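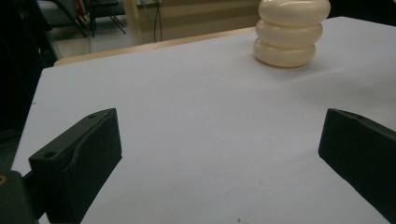
Open jaws, cream stack still a good way off. Black fingers on the hand-held tool.

Gripper finger tryouts, May

Hi and welcome back to the bench page! I promised a few of you a look at the hand-held gripper and the fingers I've been swapping on and off it, so I've put my notes up with the picture. If you came for the arm, that's on its own page and it's badly out of date (sorry, I'll get to it).

Quick background for anyone new. I've been comparing 2 sets of fingers, which I call Tular and Skodine after the names I gave the drawing files. Tular is the stubby one with the straight inner face. Skodine is longer and has a soft pad glued on. Both fit the same mount, so I can change them over with one small screwdriver and a bit of muttering. The camera rides on the tool and looks out past the fingers, and that view is all I get to work with later when I sit down with the recordings.

About the picture

I like this view because you get the whole approach in one go: a finger on each side, lots of white between them, and the target up near the top. It also shows how much of the view the fingers eat up. The left one comes a long way in from the corner, and I keep wondering if I could shave a bit off the tip without making it flimsy.

The stack is three rounded rings piled up, with the narrowest at the bottom and the widest on top. That's a mean shape for a gripper! Go in low and you're pinching the skinny part with all the bulk above it. Go in high and the jaws have to open wider before you even start. My favorite is the middle ring, but you need a steady hand for it.

The white surface was Emília Slanina's idea. She kept telling me a plain background would make the black fingers easier to pick out, and she was right – the edges are so much easier to find than they were over bare wood. There's one tiny dark speck or thread near the bottom that I missed. Now I can't stop looking at it.

The light is pretty dim, and you can see the grain in the dark parts around the left finger. The rings do better, with nice soft highlights along the tops of the curves. I'd like to try the same thing with a lamp off to one side and see if the mount stops melting into the shadows.

Notes on the two sets

Tular: quick to line up, easy to see past, a little slippery on anything shiny. I did 200 grabs with it and the screws never worked loose, so that's one worry gone.

Skodine: lovely hold, but the pad picks up every bit of dust in the room and I have to wipe it down all the time. It also blocks more of the camera's view than I'd like. I still reach for it when the thing I'm grabbing is round.

Controllers: the Indmont board is back in. The Vávra one was smoother at slow speeds, but it hung on me 11 times in one evening and I ran out of patience. If anybody has it running nicely, please write and tell me which settings you use!

Next up is a thinner left finger, then a proper go at the middle ring with both sets. The recordings folder just passed 3,000 clips, so I also need a bigger drive.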